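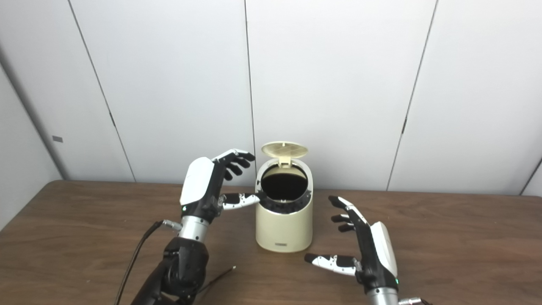

About Grindska

Grindska designs and sells small waste bins for tabletops, counters and desks. We don't make kitchen bins, pedal bins, recycling stations or anything that stands on the floor. The current range has three models, all with hinged lids, and we keep replacement parts for each of them.

The company was set up by Rosalba Marras and Huw Bellis. Rosalba had worked in packaging design and Huw in hinge and latch testing for cabinet hardware. Their first bin was drawn for a hotel supplier that wanted something for the tea tray and then dropped the order. The drawings were kept, the diameter was reduced and the result was sold directly under the Grindska name.

What we make

Keskin is the cylindrical model, with a slightly angled top, a round opening and a flip-up lid. It is the one most customers buy first. The cream version has a matte body with a black ring inside the opening, and the underside of the lid carries a light beige grid. A small label sits near the base at the front. The label gives the model and batch, and we ask for both when you order a spare lid or ring.

Dravitz is the oval model. It has the same lid mechanism as Keskin but takes up less depth, so it fits on a shelf above a washbasin or between a monitor and the wall. The Dravitz ring is a separate part and will not fit Keskin.

Bunalance is the weighted model, intended for desks where cables and papers are moved a lot. The weight is a steel disk held in the base by three screws. The disk can be taken out, and some customers use the bin without it. The tip test described below is done with the disk in place.

How the lids are designed

Most returns of small bins, ours included, concern the lid. In the first production run the hinge was too loose and the lid dropped when the bin was moved. In the second it was too tight, and opening it with one hand lifted the front edge of the bin off the table. The present hinge was drawn by Aurora Gouveia and is used on all three models.

It has two stable positions, closed and fully open. Between them the lid moves freely. We looked at a damped version and decided against it – the damper took up space inside the rim and could not be replaced by the user.

The grid on the underside of the lid is there for stiffness. A flat lid of the same thickness flexed at the front when pressed off-center, which over time worked the hinge pin to one side. The grid is open enough to be cleaned with an ordinary dish brush.

The inner ring

The ring holds the edge of the liner bag. Lift it out, pull the bag over the rim of the inner wall, and press the ring back down until it is level all the way around. If it stands up on one side, the bag is folded double underneath.

Rings are supplied in black only. Lighter colors were tried on early samples and showed tea and ink marks within a few weeks of normal use. We may offer a gray ring for Dravitz at some point. There is no date for this.

Testing

Each new batch is sampled on arrival at our workshop. Gemma Valentini is responsible for testing and has written most of the procedures we use. The main ones are:

Lid cycle. The lid is opened and closed 334 times by hand or on the bench rig, with the hinge pin measured before and after.

Tip test. The bin stands on a plain wooden board, lid open, and the board is raised at one end. The angle at which the bin slides or tips is written down. A bin that tips before it slides is set aside and the batch is sampled again.

Ring fit. The ring is seated and removed 60 times with a liner in place. The liner must not tear and the ring must come out without a tool.

Surface. A wet tea bag is left on the lid for 40 minutes and wiped off with a damp cloth. Pencil, ballpoint and lipstick are tested the same way, with a drop of dish soap added.

We publish a change note whenever a test is altered. The surface test was changed last January, when lipstick was added at the request of a salon that uses Dravitz on its counters.

Spare parts and repair

Lids, hinge pins, rings and base pads can be ordered separately for every model we have sold, including the first run. Parts for the first run are not interchangeable with later ones. The quickest way to tell them apart is the hinge pin, which is flat-ended on the first run and rounded on everything since.

To replace a lid, open it fully, push the pin out from the left with the supplied rod and lift the lid straight up. Do not lever it from the front. New lids come with a new pin, and the old pin should be thrown away even if it looks sound.

Gianni Gentile runs the parts store and answers the repair mail. Please include a photo of the hinge side with the lid open, and the text from the label if you can still read it. Labels on older bins wear away with cleaning. In that case the outside diameter, measured at the base, is enough to identify the model.

Cleaning

All models can be washed by hand in warm water. Remove the ring first, and on Bunalance also the steel disk. We do not recommend the dishwasher. The shell survives it but the label does not, and the hinge pin may spot. Dry the hinge with the lid open.

Trade and bulk orders

We supply offices, cafes, dental practices and hotels. Trade orders are packed without individual cartons, with the lids closed and a paper sleeve between bins. Individual cartons can be added on request. Our largest order so far was 634 units of Keskin in cream, delivered in two parts.

Custom colors are available above a minimum quantity, which depends on the model. We do not print logos on the lid. A plain adhesive label can be supplied for the base, but it has to leave the batch label uncovered.

Visiting

The workshop has a small counter where all three models can be handled and the spare parts compared side by side. Bring the old part with you if you are replacing one. The counter closes at 4 p.m., and the parts store is open by arrangement only.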